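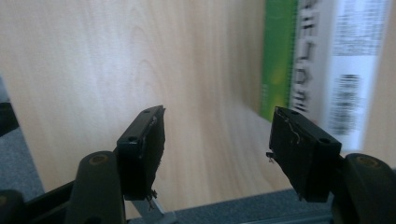 Ticket 148: spare finger pads for hand-held grippers, budget question
Opened by: Rafail Politis, Clakport site
Assigned to: Rowena Gatchalian, purchasing, Trarkville
Status: waiting for quote

Rafail Politis, 09:10
Good morning. We use the hand-held grippers every day for the boxed goods task and I must plan the parts until February. The pads are black blocks, each with two small holes on top. On the left one there are frayed threads or bits of debris hanging from the underside, and across the face of the right one lies a thin, light wire or fibre. The gap between them was wide open at that moment, so I cannot say if the grip is affected. Can we order pads only, or must we buy the complete finger?

Rowena Gatchalian, 10:35
Hello Rafail. Nogueira sells both. A pair of pads is 70 euros, a complete finger set is 111 euros. Did you try to clean them first? Also please tell me how many grippers you have in use.

Rafail Politis, 11:20
We have 4 in use. I removed the loose threads with tweezers and wiped the faces with a dry cloth. The fibre came away easily. After this I lifted the same box ten times and it did not slip. The pad material still looks a little fuzzy to me — maybe this is normal, I have no new pad to compare.

Rowena Gatchalian, 14:05
Then I would not replace all of them now. My proposal is one pair of pads for each gripper, 280 euros in total, and no complete sets. Tenddale has the same grippers and I will ask if they want to join the order, so we pay the delivery one time.

Rafail Politis, 14:20
Agreed. Please ask Nogueira also if the screws are included — last time they were not, and we waited until Saturday for them.

Rowena Gatchalian, 16:45
Request sent, with the question about screws. I keep the ticket open until the quote arrives.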